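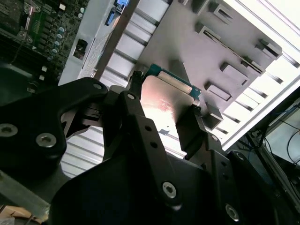
드디어 잡았다!!! 공방 403호에서 혼자 소리 질렀음. 스레드로 정리해 봅니다, 길어요

처음 보시는 분들을 위해: 중고 보드에서 떼어낸 모듈을 팔이 집어서 회색 지그판으로 옮겨주는 걸 만들고 있어요. 이름은 Skedton. 이름에 뜻은 없습니다. 폴더 만들 때 아무거나 친 게 그대로 굳었어요

그리퍼는 따로 Skuda라고 부릅니다. 팔보다 그리퍼에 시간을 훨씬 많이 썼으니까 자기 이름 하나쯤은 가져도 된다고 생각해요

원래는 흡착컵으로 가려고 했어요. 모듈 위에 금속 커버가 있어서 납작하고 매끈하니까 딱이다 싶었는데, 제 펌프가 너무 시끄러워서 같은 방 쓰는 분들 눈치가 보이더라고요. 컵이 조금만 기울어도 픽 하고 떨어지고. 일주일 하고 접었습니다

그래서 손가락으로. 링크 구조는 세 번 갈아엎었어요. 첫 번째는 평행 그리퍼였는데 옆 칸 블록에 몸통이 자꾸 닿았고, 두 번째는 링크가 너무 얇아서 힘 주면 휘었고, 지금 게 세 번째

지금 버전에서 제일 마음에 드는 건 왼쪽 큰 링크의 곡선이에요. 힘 때문에 이렇게 그린 것도 있지만 솔직한 마음은 예뻐서. 무광 검정으로 맞춰 놓으니까 볼 때마다 기분이 좋아요 ㅎㅎ

나사는 육각 렌치 볼트랑 작은 나사를 섞어 씁니다. 축이 되는 자리에는 큰 거, 덮개나 패드 쪽에는 작은 거. 조립할 때마다 렌치 바꿔 드는 게 귀찮긴 한데 통일하려면 다시 그려야 해서 다음으로 미룸

가운데 긴 링크에 뚫린 동그란 구멍 두 개는 두 번째 버전 때 스프링 걸어보려던 흔적이에요. 지금은 아무것도 안 걸어요. 도면에서 지우는 걸 깜빡했는데 케이블 타이 걸 때 쓸 수 있을 것 같아서 그냥 두기로

손가락 패드 얘기를 안 할 수가 없다. 패드 재질만 몇 종류를 써봤는지. 맨 플라스틱은 미끄러지고, 두꺼운 고무는 놓을 때 모듈이 따라 올라오고. 얇은 걸로 바꾸고 나서야 놓는 동작이 얌전해졌어요

지난주까지의 문제: 집기는 집는데 모듈이 손가락 안에서 살짝 돌아감. 지그판 홈에 넣으려면 각도가 맞아야 하니까 이게 돌면 끝이에요

여기서 Tihomir Stoyanova 님 등장. 옆 작업대에서 기타 이펙터 만드시는 분인데 제 영상을 보더니 "양쪽 패드 높이가 다른데요?" 하심. 재보니까 진짜 달랐어요. 저는 그걸 매일 봤는데 왜 몰랐을까

패드 밑에 얇은 심을 하나 끼웠더니 도는 게 확 줄었습니다. 며칠을 PID 값만 만지고 있었는데!! 소프트웨어로 고치려고 하지 말고 자부터 댈걸

손목 카메라 쪽도 좀 적을게요. 손끝이랑 지그판이 한 화면에 들어오게 각도를 잡는 게 생각보다 오래 걸렸어요. 너무 가까우면 손가락만 보이고, 멀면 홈이 안 보이고

그리고 금속 커버 반사!!! 이게 진짜 골치예요. 조명 각도에 따라 커버가 통째로 하얗게 날아가서 모서리 검출이 엉뚱한 데를 잡습니다. 지금은 커버 말고 옆으로 나온 초록색 기판 띠를 기준으로 잡아요

초록색 띠로 바꾸고 나서 인식이 훨씬 얌전해졌어요. 조명을 건드려도 기판 색은 어지간하면 버티더라고요. 비슷한 거 하시는 분들, 번쩍이는 면은 포기하고 옆을 보세요

노출은 고정으로 씁니다. 자동으로 두면 팔이 움직일 때마다 밝기가 출렁거려서 임계값이 소용이 없어요. 대신 밝은 쪽은 아예 타버리는데 거기 볼 일이 없으니 괜찮아요

숫자도 하나. 어제 집고 놓기 600번을 돌렸고 떨어뜨린 게 52번이에요. 자랑할 숫자는 아닌데 심 끼우기 전에는 세는 게 의미가 없을 정도였어서 저는 너무 신납니다

떨어뜨린 것들 로그를 보면 대부분 그릇에서 막 들어 올리는 순간이에요. 한번 제대로 들면 옮기는 동안엔 거의 안 떨어져요. 그러니까 다음 숙제는 닫는 속도

닫는 속도 실험 중: 빠르게 닫으면 모듈이 튕겨서 비뚤어지고, 느리게 닫으면 한쪽 손가락이 먼저 밀어서 비뚤어짐. 빠르게 다가가다가 닿기 직전에 느려지는 걸로 해봤더니 제일 나아요

닿은 건 모터 전류로 봅니다. 힘 센서는 없어요. 전류값이 지저분해서 평균을 좀 내야 하는데 너무 많이 내면 반응이 늦어서 꽉 쥐어버려요. 이 균형 맞추다가 모듈 하나를 지그판에 너무 세게 눌렀고… 명복을 빕니다

지그판 얘기. 홈 파인 블록들이 판 위에 올라와 있는 구조예요. Châu Lò 님이 도면을 봐주면서 홈 입구를 살짝 벌리라고 했는데, 그거 하나로 넣는 게 엄청 쉬워졌어요. 로봇이 정확해지는 것보다 구멍이 너그러워지는 게 훨씬 싸다

판은 골이 있는 흰 트레이 위에 그냥 올려둡니다. 고정 안 했어요. 네, 압니다. 팔이 건드리면 밀려요. 그래서 한 판 시작할 때마다 판 위치를 다시 찾게 해놨어요. 비뚤게 놔도 알아서 찾아가는 걸 보고 싶어서 일부러 삐딱하게 두고 돌리는 중

이게 진짜 재밌어요. 판을 손으로 툭 밀어놓고 시작을 누르면 잠깐 두리번거리다가 각도를 틀어서 들어가요. 이 맛에 합니다

작업대는 늘 이 모양이에요. 메인보드가 옆에 그대로 나와 있고, 케이블 뭉치는 프레임 뒤로 돌려놨고. 정리하자 정리하자 하면서 또 돌려봅니다

케이블은 진짜 조만간 손봐야 함. 손목이 많이 돌아가는 자세에서 선이 당겨지는 느낌이 있어요. Wumpini Kpodo 님이 여유를 더 주고 중간에 한 번 잡아주라고 해서 주말에 해볼 예정

아 Wumpini 님은 Broster 공방 월요일 저녁 모임에서 만난 분이에요. 3D 프린터 앞에서 서포트 떼고 계시길래 말을 걸었다가 베어링 얘기로 집에 못 갔습니다

4/25/22 저녁 모임에 Skedton 들고 나갑니다! 403호고요, 구경만 하셔도 됩니다. 돌아가는 동안 손은 넣지 말아주세요, 이 친구가 사람 손을 아직 몰라요

질문 왔던 거 답. "왜 손으로 안 옮겨요?" 손으로 하면 훨씬 빠릅니다 ㅋㅋㅋ 저는 팔이 하는 걸 보고 싶은 거예요

"프린트 재료 뭐예요?" 링크는 여러 재료로 뽑아봤고 아직 확정을 안 했어요. 정해지면 도면이랑 같이 올릴게요. 지금 올리면 다음 주에 또 바뀔 것 같아서

"모터가 뜨겁지 않나요?" 쥔 채로 오래 멈춰 있으면 뜨거워져요. 그래서 잡은 다음엔 전류를 조금 내립니다. 처음엔 이걸 안 해서 손 댔다가 앗 뜨거 했음

"코드 공개하나요?" 네. 변수 이름 좀 고치고요. 지금 함수 하나가 please_hold고 그 다음 게 please_hold2예요

Thư Tô 님이 상태 표시 화면을 만들어주기로 했어요!! 지금은 터미널에 글자만 주르륵 나오는데, 판 위에 어디가 찼고 어디가 비었는지 그림으로 보이면 모임 때 보여주기 좋을 것 같아요. 시안 봤는데 너무 귀여움

볼트는 Đỗ에서 샀어요. 낱개로 팔아서 이것저것 길이 대보기 좋아요. 긴 걸 샀다가 링크끼리 부딪혀서 다시 간 건 제 잘못이고요

Đức Văn 님이 손가락 끝을 갈아 끼울 수 있게 만들라고 하셔서 그것도 그리는 중입니다. 모듈 크기가 바뀌면 지금은 손가락을 통째로 바꿔야 하거든요. 끝만 바꾸면 프린트 시간이 40분쯤이면 될 것 같아요

다음에 할 일 적어둠
- 케이블 여유 주고 중간 고정
- 닫는 속도 프로파일 정리
- 끝만 바꾸는 손가락
- 떨어뜨린 거 스스로 알아채기

마지막 게 제일 하고 싶어요. 지금은 빈손으로 가서 빈손으로 아주 정성스럽게 내려놓습니다. 보고 있으면 짠해요. 다 닫혔을 때 손가락 각도만 봐도 알 수 있을 것 같은데 혹시 해보신 분?

(추가) 각도로 본다는 분이 벌써 답글 주셨어요, 감사합니다! 모듈이 얇아서 차이가 작을 거라는 말씀도 맞아요. 카메라로 초록 띠가 보이는지도 같이 보면 되지 않을까 싶어서 오늘 밤에 로그부터 뽑아봅니다

(추가2) 뽑는 중인데 빈손일 때랑 잡았을 때랑 각도 분포가 생각보다 잘 갈라져요!! 겹치는 구간은 있는데 좁음. 그래프는 내일 올릴게요, 막차 타야 함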